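Dec 1, 2018

Slept badly and was up before it was light. The wind came off the water all night and the shutter on the north side banged until I got up and tied it with string. Made coffee and sat with the ledger for an hour. The oil man wants 432 for the tank, up from last time. I will pay it. I don't want to go through another November like the last one, wearing a coat to do the dishes.

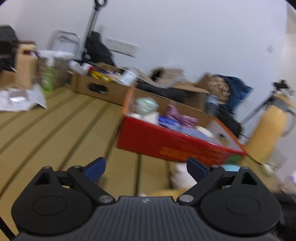

Nelly Correa
Choir director, Drilstead

Rehearsal was at ten. We had 20 singers, with two of the altos out sick and Grímur away at his sister's. Without him the basses go flat on the long notes, and they did. We spent most of the morning on the second carol, the one in a minor key, and by the end the first verse was all right. The third verse is still a mess. People look down at the page and stop listening.

Shirin brought the new folders. They are the wrong size. The music sticks out at the top by an inch and will curl. She offered to send them back but there are three weeks left and I said to keep them.

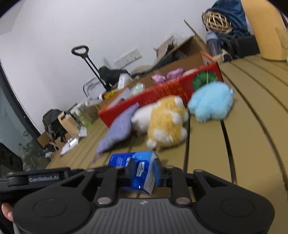

After that I walked to the post office with the programs. The printer wanted 700 as the smallest order, so that is what we have, for a church that seats a good deal less. Touran says we can use the backs for the spring. I doubt it, the paper is thin and the ink shows through.

Lunch was soup from yesterday. Mererid called in the afternoon about the solo. She wants it down a whole step. I told her a half step and no more, or the tenors will have nothing left at the bottom. She was quiet and then said fine -- so I expect she will bring it up again.

Practiced the organ part for 30 minutes before my hands got cold. The left pedal sticks. Wrote to the man in Genside about it, second letter.

Rain since four. Need stamps, lamp bulbs, cough drops.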